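Chapter 3
Heat Loss and the Sizing of Heating Equipment

Chapter 2 followed fuel from the delivery truck to the burner. The present chapter turns to the building itself. Before a furnace or boiler can be chosen, the designer must know how much heat the building gives up on a cold day, and by what paths it leaves. Equipment picked without this figure is often too large, and the owner pays for the mistake every winter the equipment remains in service.

After studying this chapter, the reader should be able to:
explain the difference between conduction loss and air leakage loss;
find the design temperature difference for a given site;
prepare a room-by-room heat loss worksheet;
compare the result with the rated output of a furnace or boiler.

3.1 Where the Heat Goes

Heat moves from a warm place to a cooler one. In a heated building it passes through walls, windows, ceilings and floors by conduction. It also leaves with warm air that escapes through gaps around doors, sills and chimneys, while cold air enters to take its place. The first kind of loss depends on the area of each surface and on how well that surface is insulated. The second depends on the tightness of the building and on the wind.

The two must be figured separately. An owner who adds attic insulation reduces conduction through the ceiling, but the draft under the front door stays as it was.

3.2 The Design Temperature Difference

The design temperature difference is the indoor temperature to be maintained less the outdoor temperature on a very cold day at the site. It isn't taken from the coldest night on record. Published tables give an outdoor value that is passed for only a small number of hours in a normal winter, and the heat stored in the building carries it through most of those hours.

Consider the Clallwood house, used in the worked problems throughout this book. The indoor temperature is 70 degrees and the outdoor design temperature is 7 below zero. The design temperature difference is therefore 77 degrees. A wall with 123 square feet of area and an insulating value of R-11 loses heat at a rate of 123 times 77, divided by 11, or 861 Btu per hour.

3.3 Problems of Oversizing

A burner that is much too large satisfies the thermostat quickly and shuts off, then starts again a short time later. This pattern is called short cycling. It adds wear to the igniter and the motor, and it leaves rooms far from the thermostat uneven in temperature. The Prernmont rowhouses, discussed in Section 3.6, show how the problem can persist when a boiler is replaced by another of the same size – even after new windows have been installed.

Terms to know: conduction, air leakage, design temperature difference, R-value, short cycling.

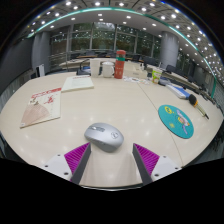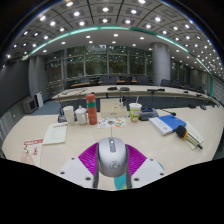
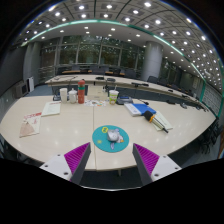
Figure 3.1. Tabletop items: a computer mouse (first), paper cups and a lidded teapot (second), and a round teal mat (third).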